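Last updated: Saturday, November 13, 2021

This site uses cookies to remember your settings. Accept / Manage

Section 4: Folding shirts and light clothes in the living room

I wrote this part of the Welenura home guide because people kept asking where I do my folding, and the answer is the living room. Not very grown-up, maybe, but there's more room to swing a shirt out in there than in my bedroom, and I can see what I'm doing in the daylight from the balcony. If you've already set up your drawers from Section 3, you're ready. If you haven't, go do that first (I'll wait!), or you'll end up with lovely folded piles and no place to put them.

Before you start

1. Clear a patch of floor big enough to turn around in with your arms out. Mine is the stretch between the TV console and the couch.

2. Run a dry dust mop over it. Laminate and wood-look floors show every crumb, and a clean red shirt will find all of them.

3. Bring in one load at a time. I used to dump everything out together and then lose heart halfway down the heap.

NOTE: Check that things are dry all the way through, especially at the hems and collars. Thick seams hold damp long after the rest feels fine, and a folded damp shirt smells awful by Tuesday.

Folding a shirt over a bar

This is the method Ildikó Kozma taught me when we shared a place in Kisville, and I've never gone back to doing it flat on a bed. You need something smooth and narrow to hang the shirt on while you sort out the creases. A drying rack rail works, so does the back of a chair, so does your own forearm if you've got a helper to do the other half.

4. Find the hem and the collar first. On a shirt with contrast trim that's easy, you just look for the stripe.

5. Lay the shirt over the bar at its middle, so it drops down on both sides. Don't worry yet if one side hangs longer.

6. Tug the longer side up until the two ends match. Go gently with thin knits -- they stretch if you yank.

7. Run your hand down each side, from the bar to the bottom, and let the soft creases fall out by themselves. 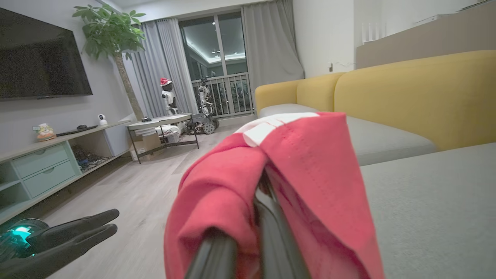

8. Bring the sleeves in toward the middle, one and then the other. Short sleeves need a single turn. Long ones get doubled back on themselves so the cuffs don't peek out.

9. Lift the whole thing off at the fold, keep hold of it with both hands, and set it down. Fold once more, or twice for a shallow drawer.

CAUTION: Skip rough wood and anything with a burr on it. I snagged a very nice top on a chair back last December and I'm still sore about it. If your only rail is rough, drape a clean towel over it first.

NOTE: Thin fabric that lets the light through is slippery and wants to slide off to its heavy side. Hang it a little off center, with more on the side that keeps climbing, and it'll stay put.

Where the piles go

10. Keep them off the TV console. I know, it's right there and it's just the right height. But piles topple onto the remote, they block whatever small gadgets you keep up there, and they shed lint onto all those cables in the open shelf below.

11. Keep them clear of big house plants too. Leaves drop, pots get watered, you get the idea.

12. Put shirts away by the drawerful. My deeper Tretasura drawer takes 27 shirts stood on edge, and I don't push it past that. They come out wrinkled if I do.

If the pile leans

Your folds are thicker on one side. Turn every other shirt around so the collars alternate, and press down lightly with both palms. Krum swears by a sheet of cardboard between every few shirts. I've tried it and it's fine, though then you have to store the cardboard.

Pants and anything with a waistband are in Section 5. Socks have their own page, and yes, it's a long one.

57 shares | 90 comments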